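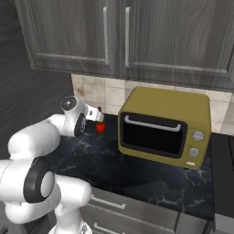
厨房效果图,深色大理石台面一角

请输入关键词 搜索

“省电厨房”究竟省了谁的电?克卢蒂斯霍尔姆新楼盘宣传遭质疑

2024年4月24日

住宅开发商斯金纳(Skinner)本周在克卢蒂斯霍尔姆(Clutisholm)开放新一期公寓预订,主推卖点是一套名为“Fusen”的整体厨房。按照宣传册的说法,住户选装这套厨房以后,厨房用电可比“普通家庭”减少20%,多付的选装费用7年就能收回。说法很漂亮,可是记者把宣传册从头翻到尾,也没有找到“普通家庭”的定义。

Fusen的设计方是橱柜公司Plellow。这家公司的思路说起来并不复杂:冰箱远离灶台,柜体背后留出通风道,台下加装灯带感应开关,烤箱和微波炉嵌入柜体,集中布线。每一条单看都算合理,懂点家电常识的人也不会反对。问题在于,这几条加在一起,凭什么就能得出20%这个数字。

Plellow的项目负责人克雷格·斯旺森在预订活动上表示,数字来自公司“内部测算”,比较对象是“布局老旧、电器使用年限较长的厨房”。有人当场追问,那么省下来的电有多少要归功于布局,又有多少只是因为换了新冰箱。斯旺森回答说,两者“很难分开来看”,整套方案应当“作为一个整体来理解”。

很难分开来看,却能精确到百分之二十,这就有点费解了。

只要把一台老冰箱换成新的,多数家庭的用电都会下降,跟柜子由谁来做没有关系。一个买家完全可以选最便宜的标准厨房,自己添一台能耗较低的冰箱,得到相当一部分好处,而不必为“整体方案”多付钱。宣传册对这种做法只字未提。

长期帮购房者看合同的独立顾问凯瑟琳·孟席斯读过这份宣传册。她的评价很直接:“拿新房子跟旧房子比,新房子当然赢。我想看的是同一栋楼里,装了这套厨房的和没装的,电表差多少。”她说自己已经就此向开发商书面提问,目前收到的回复只有一份内容更长的宣传册。

七年回本的算法

再看回本年限。宣传册用一张小表列出了七年的计算过程,表下的小字写明三个前提:电价每年上涨4%,住户每天在家做饭,电器在此期间不需要维修。

三个前提里,第一个没有人能保证,第二个因人而异,第三个恐怕连卖电器的人自己都不敢打包票。嵌入式电器的维修往往还要先拆柜体,人工费用比独立式的高,这笔钱在表里同样找不到位置。

孟席斯按照同一张表重新算了一遍,只改动一处,把电价涨幅去掉,其余照旧,再计入一次普通上门维修,得出的回本时间是14年。她强调这也只是一种算法,不比对方的更权威。“可是前提动一动,结果就翻一倍,这样的数字不应该用大字印在封面上。”

斯金纳公司的销售主管玛丽昂·麦金农不认同这种说法。她在电话里表示,七年是“合理情形下的参考值”,客户签约之前都有机会阅读全部说明,公司从未作出书面保证。被问到销售人员是否会主动向客户解释那几行小字时,她说公司对销售团队有“统一培训”,细节不便透露。

记者以普通客户身份听了一次讲解。讲解员把“七年回本”重复了多遍,对前提一句没提。问起电价,得到的答复是“反正总会涨的”。

嵌入式电器与散热

另一个值得追问的地方是散热。Plellow把柜体背后的通风道列为核心设计,称其能让冰箱“更轻松地工作”。道理上讲,冰箱周围空气流通得好,压缩机负担会轻一些。但是同一本册子又建议把烤箱、微波炉和冰箱安排在同一面高柜里,理由是“视觉统一”。热源和冷源挨在一起,通风道到底是在帮忙,还是在弥补另一个设计造成的麻烦?
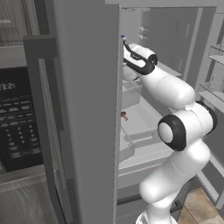 住户怎么说

首期公寓去年八月交付,已经有人住了进去。达采·基维就是其中一位,她选装了Fusen厨房。基维对柜子的做工没有意见,抽屉顺滑,台面好打理,她都乐意承认。至于电费,她说自己看不出明显变化。

“搬家以后什么都变了,房子大小变了,供暖方式变了,我上班的时间也变了。你让我说厨房省了多少电,我说不出来,我怀疑他们也说不出来。”

她的疑问点到了一个实际困难:首期公寓没有单独计量厨房用电,全屋只有一块电表。也就是说,即便开发商愿意公布数据,眼下也没有现成的数据可公布。宣传册封面上那个数字,从头到尾没有在一户真实住着人的公寓里验证过。斯旺森承认了这一点,但他认为“模型同样有参考意义”。

模型当然可以参考,前提是让人看得到模型。记者请求查阅测算所用的参数,Plellow以商业机密为由拒绝。冰箱一天开多少次门、室温设在多少度、剩菜放进去之前有没有晾凉,这些都会影响耗电,而且影响不小。如果模型里的住户开门迅速、从不囤货、随手关灯,那么省电的功劳恐怕应该记在这位模范住户头上。

也有人觉得批评过头了。同住首期的英薇尔·莫恩说,她买的是房子,厨房只是顺带选的,“哪家广告不夸张几句”。她喜欢现在的布局,做饭时少走几步路,光凭这一点就值得。至于回本,她压根没有算过。

莫恩的态度不难理解,好用的厨房自有它的价值,愿意为此花钱也无可厚非。只是如此一来,开发商大可以照实去卖:柜子结实,布局顺手,价钱贵一些。偏偏要在封面上印一个百分比,让买家以为多花的钱早晚会自己回来,这就该接受追问。

签约之前可以问什么

孟席斯建议有意选装的买家,先要求开发商单独列出柜体和电器的价格,再拿同等能耗的独立式电器作比较。嵌入式电器坏了由谁来拆柜、费用谁出,最好写进合同附件。口头提到的节电比例,如果对方不肯落到纸面上,就当作没有听过。

她还提到一处容易忽略的地方:合同里的电器型号一栏目前写的是“同等级产品”,开发商有权更换。换句话说,买家在展示中看到的那台冰箱,未必就是日后搬进家里的那台,能耗也未必一样。麦金农对此回应称,替换产品“不会低于原有标准”,但没有说明由谁来判定标准。

新一期公寓的预订仍在进行。斯金纳公司表示暂无修改宣传册的计划,会“考虑”在后续楼栋中为部分厨房加装独立电表。问到是哪几栋、什么时候装、结果是否公开,麦金农说目前没有更多信息可以提供。

联系编辑部 | 投稿与更正 | 版权所有,未经许可不得转载 | 返回顶部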